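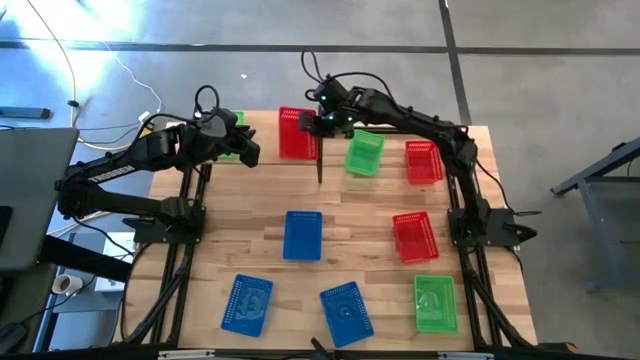

Budget notes for a second two-arm sorting bench at Riston, for anyone pricing the same thing. Arms are excluded here. They're a separate line and a separate argument.

14 replies · 32 likes

2/ Consumables first. Plastic baskets, perforated, three colors. Bought as a case of 80 from Ďurica, 188 dollars delivered. Get one size per color. Mixed sizes cost us a week of redone grasp settings.

3/ Bench: butcher-block top, 1,201. A cheaper top was quoted. Vangelis clamped a base plate to a sample and it flexed at full reach, so we passed.

9 likes

4/ Rails under the base plates. Order them with the bench. Retrofitting means pulling both arms and recalibrating, and Yolotzin put that at two days of labor per bench.

5/ Cabling is where the first budget was wrong. Allow slack for wrist loops at full extension, plus one spare of every cable. Our original line had no spares at all.

3 replies · 11 likes

6/ Clear film and other transparent items are the hard case for the wrist cameras. Before paying for better sensors, price a diffuse light and a matte floor mat. Glare off a smooth floor is cheap to fix.

7/ Total without arms or labor: around 3,448. Brulitley quoted a bundled version with a 12-week lead time. We're buying parts separately and reviewing in January.

8/ Spreadsheet is with Fotis. Ask him for the tab named "bench 2", the other one is out of date.

5 shares · 21 likes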